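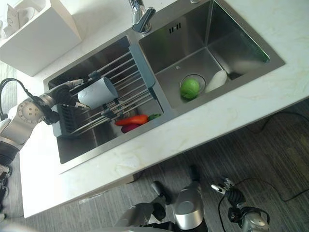
Subject: Re: [house-kitchens] over-the-sink racks, worth it?

Hi all,

Answering Rohani's questions inline. I have had a Stilik rack over the left basin since March, so I can speak to most of them.

> From: Rohani Sinaga
> Subject: [house-kitchens] over-the-sink racks, worth it?
>
> We have a double sink and very little counter. The plastic
> drainer we use now takes up the whole stretch next to the stove
> and the tray under it gets slimy. I'm looking at the expandable
> kind with steel rods that sits across the basin.

Same situation here before we switched. Our drainer lived on the counter and the water ran back under it. The counter is white with a marble pattern, and every ring and drip mark showed. With the rods across the basin the water goes straight down and I wipe the counter once in the evening.

> 1. Does it slide around when you put something on it?

A little, if you don't open it far enough. Pull it out until the gray end supports sit flat on both sides of the basin, then press down on each end. If one end is up on the rim and the other has slipped inside, it will rock. I reset mine after I take it off for cleaning and otherwise leave it alone.

> 2. Can you still use the sink underneath?

Yes, but only for things that can wait. I put vegetables in the bottom of the left basin before I start cooking and let the rack stay where it is. Large pots have to go in the right basin, or the rack has to come off. Ours is a double sink with the bigger basin on the left, and I did try the rack on the right first. That was a mistake, as I wash up on that side and kept hitting the rods with the frying pan.

One thing to watch is what drips on what. I don't drain anything soapy over food. If there are carrots or whatever in the basin, only rinsed dishes go on top - cups, mostly.

> 3. How do cups and glasses do on it? The pictures in the store
> only show plates.

Cups are fine on their side or upside down. Straight-sided ones can roll if you lay them in line with the rods, so turn them across. Stemmed glasses I dry by hand. The small dark clips along the rods help keep the spacing even, and I'd check for those before buying. My sister has a Nedance with no clips and hers has gaps you could lose a teaspoon through.

> 4. Does it rust?

Mine is stainless and has no rust after daily use. It does get a film from hard water. I soak it in vinegar and warm water for 7 minutes, go over the rods with an old toothbrush, and rinse. The plastic ends need more attention than the steel. Food gets into the seam where the rods go in.

> Also, has anyone measured theirs? The Salameh one says it fits
> "most sinks" and gives no numbers.

I didn't write mine down, sorry. Measure across the outside of the basin, from counter to counter, and compare that with the longest and shortest settings. Check where your faucet comes down too. Ours is at the back between the two basins and swings clear, but a short fixed spout might leave you with the rods directly under the water.

I paid a bit more than I wanted to, and I would buy it again. If you cook for more than 4 people you will probably still need a second place for plates. We are 3 and it's enough, provided somebody puts the dry things away before dinner.

If you want to see one in person, Citgate had a few open on the shelf when I was last in, over by the cutting boards.

> Thanks in advance,
> Rohani

Let us know what you end up with.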